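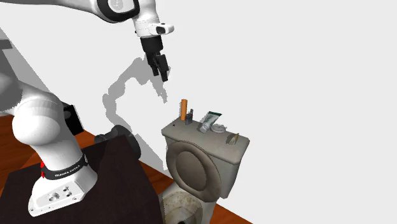

I have been putting off writing about simulated training data because I expected to be grumpy about it, and I was right. For most of the spring I've been collecting pick-and-place examples for a project we call Curnaneck, and every one of them has come out of a renderer. The bathroom set is the one I keep going back to. Somebody put real work into the toilet, down to the yellow and brown stains in the bowl, and then lined up small things along the tank lid: a squeezable tube, a tall orange cylinder, a flat off-white dish or disc. The wall behind it is perfectly bare. I have never been in a bathroom with a wall like that, and I doubt the policy will ever meet one either.

The count as of this week is 2,787 episodes. That number gets repeated in meetings a lot. What gets repeated less is that 978 of them survived my own review, and I'm not an especially strict reviewer. The rest went for dull reasons. The object passed through a finger, or the script called it a success while the object was still leaning on the lid, or the arm took a path that no motor would put up with for long.

The people at Busthorpe who maintain the scene generator say I should keep the bad ones and let the model sort it out. Maybe. I've heard that about every messy dataset I ever worked on, usually from whoever didn't have to debug the result.

My bigger complaint is variety. The generator shuffles objects, lights and camera angles, and on paper that gives you an endless supply of different examples. Then you sit and watch 400 of them in a row (I did, over two evenings) and they all feel like the same reach. Come in from above, open the fingers, drop down, close, lift. The soap changes and the motion doesn't. If the learner picks up anything from that, I'd bet on it picking up the habits of our planner.

We did try one small check. The Lestham lab has a real arm and a real shelf, and they recorded 40 episodes by hand for us, slow and wobbly and full of second tries. I trained once with those mixed in and once without. The mixed version did better on their shelf. I don't want to make much of it, as it was a single run each and the shelf was theirs to begin with, but it's the only result I've had this year that made me sit up.

So the plan for July is fewer rendered bathrooms and more time begging for hours on the Lestham machine. Busthorpe is promising soft contact for tubes and bottles in the next release. They promised it in the last one too, and I have the release notes saved.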